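双臂上下料工作站怎么做预算:从仿真布局到采购清单

自动化笔记 > 设备采购与规划 > 教程
更新:2019年10月8日

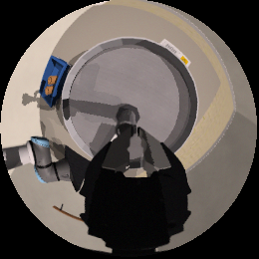 图1 仿真布局,腕部俯视视角:灰色圆鼓、左上方的蓝色料盘,以及从左侧进入的第二条机械臂。

本文写给第一次为小型工作站编预算的人。设备部门提了需求,老板要一个总数,供应商的报价单又各写各的,这时候该按什么顺序往下做,下面逐步说明。文中用到的项目是Cuvandale车间的圆鼓上料站:两条机械臂,一个料盘,一个圆鼓,工件从料盘取出后放进鼓内。项目由Zisano做集成,我负责甲方这边的预算和验收条款。

金额单位在文中一律省略,各家币种和税率不同,照抄没有意义。看比例和顺序就行。

开始之前要准备的东西

工件图纸和实物样件,样件要包含尺寸偏上限和偏下限的。
现场平面图,标出立柱、门、电源和气源位置。
现在的人工节拍记录,至少覆盖一个完整班次。
一份仿真布局,粗糙一点没关系,几何尺寸要对。
一个能拍板的人的联系方式。

最后一项经常被漏掉。我们这个项目里,夹爪选型的邮件来回转了两周,最后发现收件人里没有一个有权签字。

第一步:先写清楚工作内容,再谈设备

不要从“买哪款机器人”开始。先用一页纸写明:工件从哪里来,到哪里去,姿态有没有要求,每班多少件,换型多久一次,谁来补料。

Cuvandale这一页纸写的是:小件装在料盘里,人工补盘;机器人取件,放入圆鼓,鼓满后人工换鼓;每班目标400件;换型时间不作硬性要求。

“不作硬性要求”这句话省了不少钱。第一版需求里写着要自动换型,Drusbridge按这个报了一套快换盘加工具架,价格占到总价的四分之一。我们回去问车间,车间说换型都在交接班时做,人工拧几颗螺丝完全来得及。快换盘于是删掉了。

写这一页纸时请让操作工一起看。工程师写的流程和现场实际做的流程常常差一两步,差的那一两步往往要多买一个传感器或者一个工装。

第二步:用仿真确认要买几条臂

仿真软件本身不一定要买。很多机器人厂商提供试用版,集成商也愿意在报价阶段做一版简单布局。甲方要做的是提出具体问题,让仿真去回答。我们当时提了这几个:

一条臂能不能同时够到料盘和鼓底?
两条臂同时工作时,肘部会不会互相碰到?
夹爪伸到鼓口上方时,手指和鼓沿之间还有多少余量?
腕部相机在这个位置能看到什么,看不到什么?

图1就是回答最后一个问题时用的。从这个视角看,夹爪本体把画面下方挡住了一大块,鼓下方的区域基本看不见;左半边鼓底还有成片的阴影。料盘和里面的两个橙色小件倒是都在视野内。我们据此在预算里加了两项:一台固定在支架上的俯视相机,一组漫射光源。如果等到安装阶段才提出来,这两项就要走变更单,价格通常会高出一截,工期也要重排。

关于阴影,要多说一句。仿真里的光照和现场不是一回事,不能拿仿真图去定光源的功率。它能提醒你的是遮挡关系:哪个部件会挡在光源和工件之间。具体用什么灯,请供应商带样灯到现场试。

另外,鱼眼一类的广角视图边缘弯曲很厉害,不要在这种图上量距离。要间距数据,让集成商从模型里直接导出最小距离,写成表格交给你。

第三步:把费用分成七栏

我见过的预算超支,多数是漏了栏目,单价谈错的反而少。建议固定用下面的分法,每个项目都套一遍,没有的栏目写零,不要删掉。

1. 机械臂本体
包括控制柜、示教器、标准长度线缆。问清楚线缆长度,加长线要单独计价。两条臂如果型号相同,备件可以共用,谈价时也有余地。

2. 末端工具
夹爪、手指、转接法兰、腕部相机支架。手指要按易损件算,首批至少买两套。形状特殊的手指要定制,问清图纸归谁,将来能不能找别家加工。

3. 工装与料具
料盘、圆鼓底座、定位销、台面。料盘的数量不要只按机器人工位算。工位上一个,补料区一个,清洗或维修时再占用一个,少了就会停机等盘。

4. 视觉与照明
相机、镜头、光源、标定板、软件授权。软件授权要看是一次性买断还是按年付费。按年付费的部分不要放进设备款,应单列到运行费用里。

5. 安全
围栏或扫描仪、急停、安全继电器、风险评估报告。协作型机器人也要做风险评估,夹爪和工件本身可能就是危险源。圆鼓上如果有警示标签,先把标签原文抄下来交给做评估的人,不要凭颜色猜意思。

6. 集成与调试
机械安装、电气接线、程序、试运行、培训。这一栏最容易报得含糊。请对方按人天列出,并注明现场人天和办公室人天各是多少。差旅是否包含也要写明。

7. 运行与备件
第一年备件、保养、软件续费、电和气。很多公司的审批表只批前六栏,第七栏要到年底才有人想起来。提前放进附件,财务那边会好谈一些。

第四步:询价时统一格式

把七栏做成一张空表发给供应商,要求按表填写,允许对方附上自己的报价单作为补充。不愿意填表的供应商也可以继续谈,但填表这件事要有人去做,并请对方回邮件确认填得对。

我们发了三家:Zisano、Drusbridge和Madigan。收回来的总价相差不大,摊到七栏里差别就明显了。Madigan的本体价最低,调试人天却是Zisano的两倍。Drusbridge没有报光源,备注里写的是“由甲方提供”,字号很小。Zisano的本体价居中,手指报了三套,安全评估另计。

把“由甲方提供”的项目全部挑出来,自己去询一遍价,加回到那一家的总额里,然后再比较。我们加完之后,名次换了一次。

询价函里还建议写上这些内容:

报价有效期。
交货期从哪一天起算,是签合同、收到预付款,还是图纸确认。
仿真模型是否随项目移交,文件是什么格式。
程序源文件是否移交,有无密码。
两条臂协同部分由哪一方负责,出现碰撞时责任怎么划分。

最后一条在双臂项目里一定要写。单臂站出了问题,查起来比较直接。双臂站的程序如果由两拨人编写,调试时容易互相等待。我们要求由同一名工程师负责两条臂的程序,并把姓名写进合同附件。

第五步:核对节拍,别只看平均值

供应商报节拍时,习惯给单件循环时间。用它去推一个班的产量会偏高,里面没有包含补料、换鼓、抓取失败后重试,以及报警复位。

可以这样算:先用班次有效时间减去换鼓和补料的停机时间,再减去预留的异常时间,剩下的除以单件循环时间。异常时间没有经验数据时,请供应商给出同类工作站的试运行记录,没有记录就自己取一个保守的值,并把取值依据写在旁边。

如果算出来的数刚好等于目标,就当作不够处理。我们的做法是先看能不能改流程,比如把补料改成备用盘直接替换,再考虑要不要提高设备规格。备用盘的价格比高速型号的差价低得多。

Zisano移交前做过一次连续试运行,跑了3,096件,报警逐条记录。其中大部分报警来自料盘没有放到位,机器人本身的问题很少。后来在台面上加了两个定位块,费用从工装一栏的余量里出。

第六步:留多少不可预见费

常有人问比例。我不赞成对总价统一乘一个系数,各栏的把握程度不同,应分开留。

本体和标准件有正式报价,可以不留,或者只留汇率波动的部分。
定制手指和工装留得多一些,第一版不合用的情况很常见。
视觉与照明看样件测试结果。测过就少留,没测过就多留。
调试人天要留,双臂项目比单臂项目多留。
安全一栏,在风险评估完成之前不要封口。

每笔预留都写上对应的风险。审批的人看到“定制手指返工一次”会比较容易接受,看到“其他”就想砍掉。

我们的上级Normand McIntyre审预算时,对每一笔预留只问一个问题:这件事没发生的话,钱退到哪里。建议提前写好答案。我们写的是验收后退回部门预算,不转作追加采购。

第七步:付款节点和验收挂钩

常见的安排是预付、发货、安装、验收、质保五段。各段比例可以谈,要紧的是每一段对应什么证据。

预付:合同和图纸清单。
发货:出厂测试记录,最好派人去看一次。
安装:机械和电气点检表双方签字。
验收:按第一步那一页纸逐项核对,连续运行达到约定件数。
质保:期满且没有未关闭的问题单。

验收条款里要写明用什么工件。供应商带来的样件通常状态很好,应当从自己的产线上随机取。我们取件时让车间直接从周转箱里拿,没有挑选。

仿真结果不能代替验收。它可以作为合同附件,用来约定布局和可达范围;现场如果和附件不一致,由责任方修改。我们在安装时发现鼓底座比模型高,原因是地面做过找平,这属于甲方没有更新平面图,修改费由我们承担。数额不大,从预留里出了。

几个容易漏的小项

气源处理单元,老车间的压缩空气含水多,这个要加。
机器人底座下面的地面是否需要加固或重新打孔。
拖链和线缆防护,地面上不要留散放的线。
标签和说明牌的中文版。
搬运和吊装,二楼车间尤其要问清楚。
旧设备拆除与处置。
培训用的停机时间,车间会把它算成产量损失。
备份用的存储设备和一份书面的恢复步骤。

Cuvandale这次漏了吊装。设备到了门口才发现货梯门宽不够,临时叫车加人工,花了1,273,走的是厂务费用,没有算进项目。下一个项目的空表里已经加了这一行。

时间安排参考

需求页和现场测量放在最前面,平面图不准,后面都要返工。仿真和询价可以并行,但正式报价要等布局确认之后再收。定制手指的交期往往比机械臂还长,图纸确认后先下这一单。安全评估请在围栏下单之前做第一轮,安装完再做第二轮。

如果预算年度在年底截止,10月还没有拿到正式报价的,建议把项目拆成两期:本年度付本体和长交期件,下一年度付集成和调试。拆分要先和财务确认,合同也要写成两个独立的付款阶段,避免跨年时整单重新审批。

相关表格

七栏预算空表
询价函模板
双臂工作站验收清单
供应商问题记录表

下一篇:末端手指的备件数量怎么定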